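Plara household sorting – progress report, February
To: Marion Baird
From: Hằng Ông, Dundutgate

Short one this time, we are mid-way through the drawer work and I want to get back to it. Money first: 1,447 spent so far out of this part of the grant, mostly trays, socks and table time. Receipts are in the shared folder, the Irholm one is still missing, have asked twice.

Where we are. Towels finished. Shirts finished exept the write-up. Socks and trays started this month – white divided tray, the brown see-through lid that goes with it, pale wood table. Lid is kept to the right of the tray.
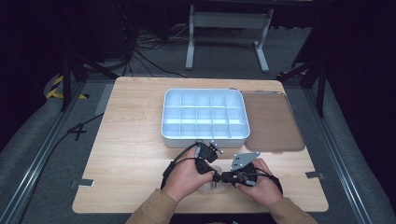 Second thing is the folding rule. We had 3 ways of doing a sock and have dropped the roll, it springs open in a small compartment. Fold in half, fold again, opening downwards. Thick ones get a third fold and go in last. Written instructions updated, old sheet binned so people stop using it.

Thin socks slower than planned. Light colored ones are worst, hard to find the heel on pale wood and you end up with the cuff inside the fold. Pinching a single layer near the cuff helps. 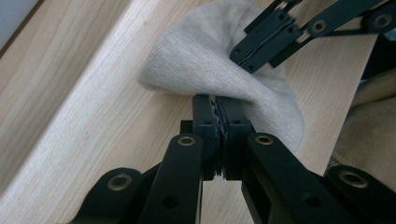

Gray sock, fold held at the tips

Target for the month was 101 full trays. Will not make it, the thin socks ate most of a week. Would rather carry the shortfall into the next period than rush – please say if that's a problem on your side. Kanaan trays (the deeper ones) not opened yet, they wait until the shallow ones are done.

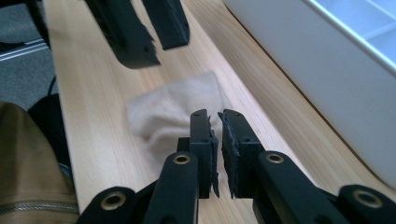

Hằng Ông

Still to do: matching pairs. At present socks go in one by one and pairs end up in different rows, fine for practice but not how anyone keeps a drawer. Plan is one pair per compartment, darks at the back. Also the lid needs its own step, on at the end and off at the start, at the moment that is left to whoever is at the table and it gets done diferently every time.
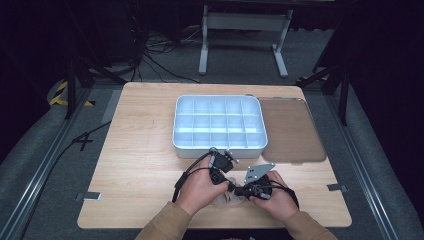

Marion Baird replied that carrying the trays over is fine, but she wants the pairs rule settled before any Kanaan trays are opened, and would like the Irholm receipt or a note in its place.

Note will go in the folder tonight. Pairs rule draft to follow, one page.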